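Unit 4 handout: Care of the hand-held gripper
Prepared by Vittoria De Luca for the Pasis workshop course

Please read this before the October practical. The first half repeats what I said in the lecture, but several of you asked to have it on paper.

1. Before you open anything

Switch the gripper off and write its cycle count in the log book. The unit we used in the lecture was at 1,017. We clean the pads every 500 cycles and change them every 1,000, so that one was already late. If the log book and the sticker do not agree, take the higher number and tell Chrysanthi Spanos.

2. Cleaning

Use a dry brush first, then a cloth with a little water. Do not use solvent on the pads, it makes the rubber hard. Brush along the finger from the base to the tip. Dust from the cardboard boxes is the usual dirt in our room, and it is very fine.

3. Changing the pads

Loosen the two screws at the back of each finger, half a turn each time, changing from one to the other. The old pad comes off sideways. Clean the seat before you fit the new one. Tighten by hand only. Last year we had a cracked finger from too much force, and the spare took 29 days to come from Ollby.

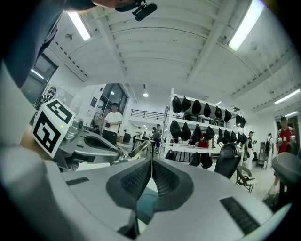

4. Checking the pads

Pad wear begins at the tips and goes slowly down towards the base. Hold the gripper near your face, under a good light, and turn it a little from side to side. The dark pads have a fine grid of small raised dots, and on a worn pad you will find places where the dots are flat or missing. Check also the light gap between the two pads. Look at it along its whole length, and compare with the drawing on page two of the Ki manual.

5. Vents and marker cube

Brush the vents on both sides of the housing. Never blow air into them. The white cube must be firm on its mount, and its printed faces must stay clean and without scratches. If you remove the cube for any reason, the unit has to be calibrated again with Polinico before the next session.

Bring your own small brush to the practical. Screwdrivers are in the grey drawer.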